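How Does a Robot Know What a Banana Is?

By Isla Whitelaw

You know a banana when you see one. You have probably never been proud of it. A robot has to work quite a lot harder, and it doesn't even get to eat the thing.
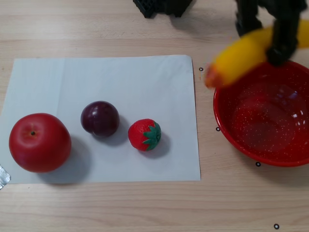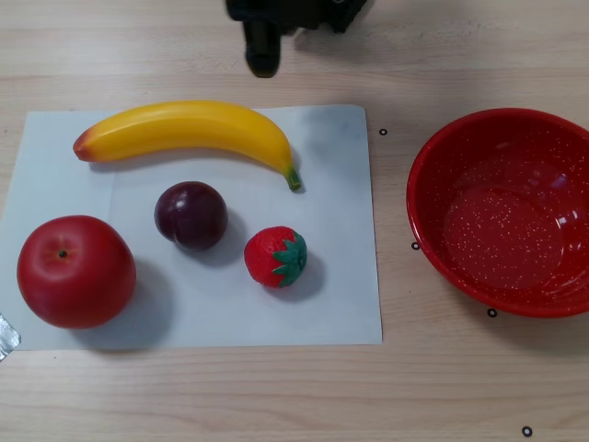 Toy fruit, a red bowl and a robot gripper. The banana is in the gripper in the first picture and on the paper in the second.

Step one: looking
A camera sends the robot's computer a picture, and to the computer a picture is a giant pile of numbers. A program called Bovuneo sorts through the pile. It was shown 799 photos of toy fruit, each one labeled by a very patient person, until it could guess which numbers mean "plum" and which mean "table." It is still only guessing. It might say, "I am 70 percent sure this is a strawberry," and leave it at that.

Step two: planning
Next, another part of the software picks a path for the arm. Go up, go over, go down, and try not to flatten the apple on the way. The path is chopped into 243 tiny moves, which is a lot of fuss over one piece of fruit.

Step three: squeezing
Fingers need instructions too. Squeeze too little and the banana drops. Squeeze too much and – well, it's lucky the fruit is plastic.

Try it yourself
Write seven instructions for moving a spoon into a cup. Have a friend follow them exactly, with eyes shut. Please use a plastic cup.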